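NOTA DE PRENSA
2024-07-02

Clestemwood revisa su guía de orden para la colada y retira varias promesas

La firma de organización doméstica Clestemwood publica en julio una nueva edición de su guía sobre cestas y ropa suelta, y lo hace con menos entusiasmo que en la anterior. La empresa admite que el método Lelldale, que recomendaba un recipiente distinto para cada tipo de prenda, no ha dado los resultados anunciados.

La revisión parte de una encuesta propia a 1002 hogares. Solo 8 de cada 100 seguían separando la ropa pasados 10 días. El resto había vuelto a una sola cesta para todo, o a la silla.

«Llevamos años oyendo que una cesta bonita ordena una casa. Yo no lo he visto nunca», señala Bayu Kusuma, responsable de contenidos. «La gente compra el mimbre, mete dentro un calcetín y una camiseta, y ahí se quedan».

La guía desaconseja comprar cestas nuevas antes de vaciar las que ya se tienen. También pone en duda los separadores de tela de la línea Skostolard, que la propia Clestemwood vendía hasta ahora y que dejará de promocionar. Sobre el mimbre claro es prudente: queda bien contra una pared blanca, pero engancha los tejidos finos y conviene pasar la mano por el trenzado antes de meter medias o calcetines largos —un consejo que faltaba en la edición anterior.

Se imprimirán 3000 ejemplares, que se repartirán gratis en las tiendas Tseng hasta agotar existencias. No habrá cursos ni retos de treinta días.

Contacto para medios: departamento de prensa de Clestemwood.

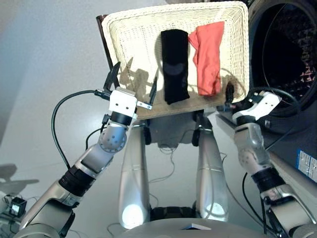
Los medios que lo deseen pueden pedir un ejemplar al mismo departamento. Las tablas de la encuesta se envían aparte, con el cuestionario completo.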